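Good Practice for Arms with Mounted Sensors
Speaker notes, Retness workshop, afternoon session

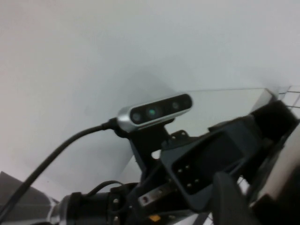
Start with why we wrote the rules down. At Hollent each cell had its own habits. Cables were routed three different ways, and screws got tightened when someone remembered. The Jostiritz guide is our attempt to fix that.

Rule one: cables. A sensor cable needs slack for the full range of the wrist, plus a clear path away from the fingers. Check it at both ends of travel – the home position tells you very little. Never let the connector carry the weight of the cable.

Ask the room: who has lost a connector this year? Wait for hands.

Rule two: brackets. If a bracket has been loosened, the calibration is void. Recalibrate before the next run, even if the numbers look fine. Put a paint mark across each bolt head so a turned bolt shows up at a glance.

Rule three: inspection. Full check every 200 hours of run time, and after any contact with the cell wall. Two people sign the sheet. At the Lai site they tried one signature and went back to two.

Rule four: speed. First run after any hardware change is at reduced speed, with a hand on the stop. Go to 100 percent only after a complete cycle with no faults.

Lenses: wipe with a dry lens cloth, power off. No shop towels. Log it on the same sheet.

Skip the section on spare parts if we are behind. It is in the handout.

Common question – do the rules cover arms used only for testing? Yes. Test arms get changed more often, so they need the sheet more.

Take questions, then break for coffee. Blank inspection sheets are by the door.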